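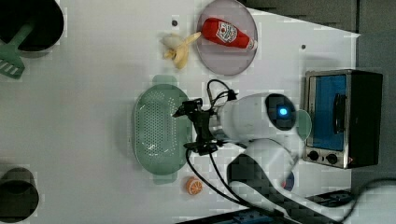 11/17/22 – Gripper swap, Udora bench. Took off the Bronum jaws, put the two-finger Kandasamy back on. Same objects as in March: colander, ketchup bottle on the plate, banana, orange slice. 30 tries each, 10 on the colander alone. Bronum kept slipping on the colander rim. Kandasamy closes slower, 461 ms against 400, but holds the thin edge better. Cable loop still too long near the lower arm – shorten before the Surthorpe runs.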